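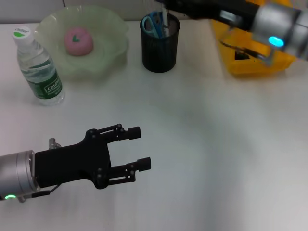 **Workshop and storage inspection, Windton unit**
Date: October 1, 2020
Floor area: 2,151 sq ft
Previous inspection: February

Mark each line OK, FIX or N/A. Comments go under the line they belong to.

## Exits and lighting

- [x] Front exit clear: OK
- [ ] Rear exit clear: FIX
 - Two pallets from the Plernden delivery were left inside the door. The door opens but hits the nearer one. Move them to the storage bay today.
- [x] Exit signs lit: OK
- [ ] Emergency lights, 90-second test: FIX
 - The light over the stairs went out after 40 seconds. Replace the battery and test again.

## Fire equipment

- [x] Extinguishers on their hooks, pins in place: OK
- [ ] Monthly tags signed: FIX
 - September is blank on the one by the sink. The gauge reads in the green.
- [x] Alarm panel shows no faults: OK

## Benches and hand tools

- [x] Bench tops stable and level: OK
- [x] Files and chisels have handles: OK
- [ ] Stepladder: FIX
 - One rubber foot is missing. Tagged out of use. The same foot was listed in February, so order a full set this time.
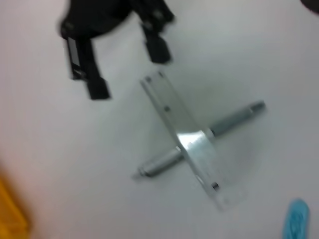
- [x] Metal offcuts go in the steel bin: OK
- [ ] Sharp edges filed or taped before parts are stored: FIX
 - Several short pieces in the rack still have burrs. Gloves are in the top drawer, but the only size left is small.

## Electrical

- [x] Panel has 3 feet of clear space: OK
- [ ] Extension cords: FIX
 - The cord feeding the Eltar heater runs under the mat. Unplug it and use the wall outlet. The cord jacket is not damaged.
- [x] GFCI outlets trip and reset: OK

## Walls and storage

- [x] Shelves anchored: OK
- [ ] Load labels on shelves: FIX
 - The 6 bays on the Sarıgül racking have no labels. Keep heavy cartons on the bottom level until they are fitted.
- [x] Wall panels secure: OK

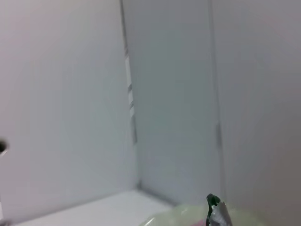

*Wall panel and corner seam.*

## Follow-up

The rear exit and the heater cord must be cleared before the unit opens tomorrow. All other FIX items are due in 2 weeks. Initial each line when it is done and leave the sheet in the folder by the front door.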